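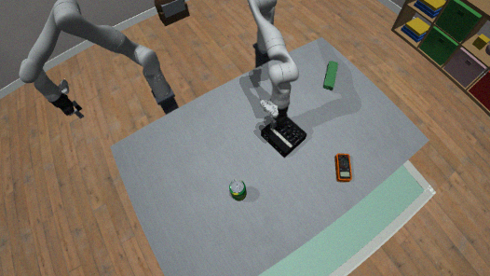

Figure 3. Gray tabletop with a matte, faintly speckled surface, set over a wood-plank floor (computer rendering).

4.2 Surface color and the feel of a shared room

We turn now to a question that came up again and again in our talks with the people who use the reading rooms at Astureo and Zorkow, and one we had not planned to ask when the study began. Over the years both places have bought tables in whatever color the supplier had in stock, and so a reader may sit down at a pale top one morning and a dark one the next. We were curious (and, we admit, a little doubtful) whether this made any difference to how long people stayed.

In October we handed out a short form to readers in the 2 buildings, and 311 of them were kind enough to fill it in. Of these, 51 wrote something about the tables in the space left for comments, although no item on the form had mentioned tables at all. Many of them liked a dull finish, which they found restful under the ceiling lights, and several complained warmly and at length about glare from polished tops. A plain gray was often spoken of as easy to read on, though a few readers found it cold and wished for something closer to the color of the floor.

We would not want to lean too hard on remarks like these, since people who write comments tend to be people with strong feelings. Still, they fit well with the older Gakero survey, whose authors also found that readers noticed shine sooner than they noticed color. Length of stay is taken up in Section 4.3.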